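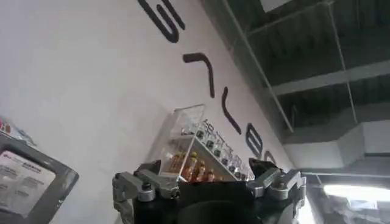 腕部相机视角下的亚克力展示架，前方是张开的夹爪。

去找Thijs Wuyts聊天的那个下午，我本来只打算坐一会儿，结果一直坐到晚饭时间（他还给我添了两回茶！）。他在Woner写感知软件，手上的项目叫Vedaneck，说起来简单，就是让机械臂学会看懂架子上摆的小瓶小罐。难就难在架子是透明的。

“深度图一碰到亚克力就开始胡说八道，”他一边翻日志一边笑，“边缘反光，它当成实物；面板挡在瓶子前头，它又当成什么都没有。”瓶子里橙色的液体透着光，好看是好看，对算法来说却是另一桩麻烦。再加上天花板上那盏亮灯，画面一角白成一片，连我这个外行都替它捏把汗。

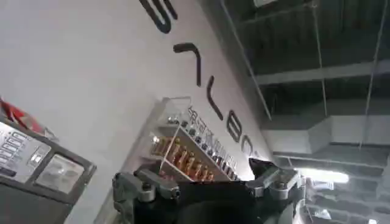 文／Maarten Martens　本刊特约撰稿人

Thijs的办法分成两层。头一层叫Mollah，先把画面转正：手腕一歪，墙和字都跟着斜过去，程序得靠机械臂自己的关节读数算出哪边是上，墙与天花板的交界线则拿来核对。第二层叫Bevell，专管抓取规划，给每个候选位置打分，拿不准的就请手腕挪一挪，换个角度再看一眼。

到六月为止，他们攒了914段记录，每段都要人工过一遍，标出哪些边缘属于架子，哪些属于架子里的东西。负责标注的只有两个人，一段顺利的话要花将近20分钟，碰上反光厉害的，中午饭都得往后推。我问他有没有想过换个不透明的架子，他愣了一下，说商店里可不会替机器人换架子呀。

眼下最让他头疼的是速度。多看一眼就多等一会儿，规划器又偏偏谨慎得很，有时绕来绕去才肯伸手。他正在改打分的门槛，改完还得把旧记录全部重跑一遍。我走的时候，屏幕上的进度条刚开始往前挪，他又去烧水了。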